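Subcuticular vs. interrupted on short straight incisions

Board: Wound Closure and Materials

hallin_r
Reopening this from the April thread, which got locked. The question was whether a running subcuticular closure is worth the extra time on a short linear cut under low tension.
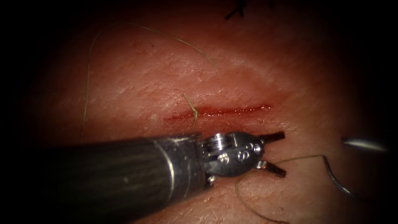
Replies (6)

pruscombe_vet
Depends on the tissue and on who is closing. I use 4-0 monofilament absorbable, running, buried knots at both ends. On a clean straight edge the time difference is small once you have the rhythm. On anything ragged I go back to simple interrupted.

Rhona Munro
I disagree on time. We logged 189 closures at Draltden and interrupted was faster for every operator with under 2 years in. The experienced people were split. Cosmetic scores at follow-up did not separate the two groups.

dkessel
Who scored them? If it was the same people who closed, I would not lean on it.

Rhona Munro
Two scorers, neither in the room for the closure. They worked from photos with the record number covered. I agree the scale is coarse. It was a five-point scale and most wounds got a four.

tmarrow
The Rizvi handout covers this. Bite depth matters more than pattern. If the bites are uneven in the dermis you get a step, and a step shows whichever pattern you picked. Take equal bites, same level, and enter each one directly across from the last exit. Backtracking a little is fine.

pruscombe_vet
Agree on level, disagree on backtracking. It bunches the line. I stopped doing it and the ends lie flatter.

hallin_r
Thanks. Second question, on cost. Our supplier quotes 2,887 for a case of 200 in the coated braid. The Zikholm monofilament is higher per packet but we waste fewer. Does anyone use braid for skin at all?

dkessel
Not for buried skin layers. Braid wicks. I keep it for ties and deeper layers.

tmarrow
Same. Also check the needle before you compare prices. A reverse cutting needle and a taper at the same suture size are different purchases, and quotes often leave that column out.

hallin_r
The quote says taper. I will ask for the reverse cutting price and post it in the supplies thread.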